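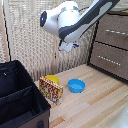 # Grutix vs. Draketden: short-finger gripper comparison

Search this site Go
2 min read

This card covers 300 recorded episodes from a comparison of two parallel grippers, the Grutix and the Draketden, on the same arm. The task is picking up household items and moving them on a wooden table. The yellow cup, the blue bowl and the upright snack box make up one of the 11 starting layouts. Each gripper was run on every layout by the same operator, with the same speed limits.

## Cameras

There are two views per episode: a fixed camera that covers the table, and a small one at the wrist. Both record at 30 frames per second. Wrist exposure is locked, and glossy items can still blow out in spots – mask those pixels if you train on color.
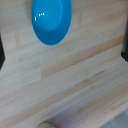
The wrist view is not rectified. Calibration files for both cameras are in `calib/`, one per gripper, as the mount was refitted after the swap.

## Splits

- `grutix/` – 159 episodes
- `draketden/` – 141 episodes

The counts differ due to dropped logs in June. We did not rerun those.

## Known problems

- Gripper width is logged in raw encoder steps for Draketden and in millimeters for Grutix.
- Success labels were set by hand. A bowl held by the rim counts as a success if it was set down upright.
- Controller timestamps come from the Cisternas box and drift against the camera clock. Use `sync.csv` to line them up.

Older episodes from the Grandstead bench use a different arm and are kept in a separate repo.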